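Sunday, and I have the laundry going, so quick post before it buzzes. Been meaning to write this one since July.

Some of you asked how it's going at work with the robots. Short version, fine. Longer version below, sorry in advance for the rambling.

So I do evening cleaning for Dondine, same as before. Three office floors in the Kristiansen building, kitchenettes, desks, restrooms, carpets. In spring the company signed up with Medar to try arms for the kitchenette work. Counters, paper towels, tissues, cups, all the small stuff people leave. The software part is called Catalura and it sits on a tablet that we're supposed to carry but mostly live on top of the supply cart.

First meeting they told us nobody loses hours. OK. I wrote that down with the date, my sister told me to. So far it's true. What did change is what the hours are made of.

Before: walk in, wipe, toss, bag, next. Nine kitchenettes a night, and I could do it half asleep, and some nights I did. I had my podcasts. Now I go in and set the room up, open what needs to be open, check the bags, start the run on the tablet and stay close by. If it gets stuck I get a ping and I fix it and I tap a reason from a list. The list is too short. There is "object not found" and "grip lost" and "other." I am a heavy user of "other."

The trash drawer is the one I get asked about most, so.
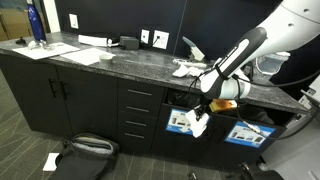 Paper towel, trash drawer, kitchenette at work. Tissues up on the counter still to go.

You would think a paper towel is the easy one. It's the thing I had the most pings on. Light, crumpled, different shape every time. A cup is a cup. The Medar tech explained it to us and I followed maybe half, but I knew it already from watching. We had a whole week where I tapped "grip lost" so much I got a phone call about it. Like I was the one dropping them.

Also the sponges. A person sees a sponge and knows if it lives there or if it's done. You just know, you look at it, maybe you sniff it (don't sniff it). On the tablet somebody has to decide, and that somebody is me now, for every kitchenette, keep or toss. Never thought of it as a decision before. Same with paper left on a counter. Is it trash or is it somebody's work? I leave it, always. Twenty years of cleaning offices and the rule is if it's flat, leave it. I asked for that to go into Catalura and they did put it in, which I was pretty proud of. No extra money for it though.

That's my real complaint if I have one. We teach the thing a lot. All of us on the crew. We had 308 notes in the system by the end of the first month and the notes are good, they're full of stuff you only know from doing the job — which drawers stick, which floor has birthday cake every Friday it seems like, which bags tear if you yank them. There was a 2000 dollar bonus split accross the whole crew when the trial got extended. Nice, I took it, bought tires. But split by everybody it was not a lot, and the notes keep getting used.

Things I like. My wrists. I used to come home and not be able to open a jar, and that's gone mostly. Less bending over at the drawers. I do more of the carpets and the glass now, and glass I enjoy, you can see you did something.

Things I don't like. The waiting. It's slow, slower than me by a lot, and standing next to something slow when you know how to do it faster is a special kind of tired. I've caught myself just grabbing the tissue off the counter and tossing it. You're not supposed to do that during a run, it messes up the log. Did it twice last week. OK, more than twice.

And it's quiet in a differnt way. We used to work the kitchenettes in pairs on the big floor and talk. Now it's one person per floor plus the tablet. I asked if we could at least take break at the same time and that one got approved, 9 pm, everybody down to the second floor. So we have that.

They decide on next year's contract soon. I want the hours promise on paper this time, and I want a longer list of reasons on the tablet. If anybody reading does this kind of work with arms in the building, write me, I'd like to know what they pay you for the notes.

Dryer's buzzing. More when I have time, probably the soup recipe I promised.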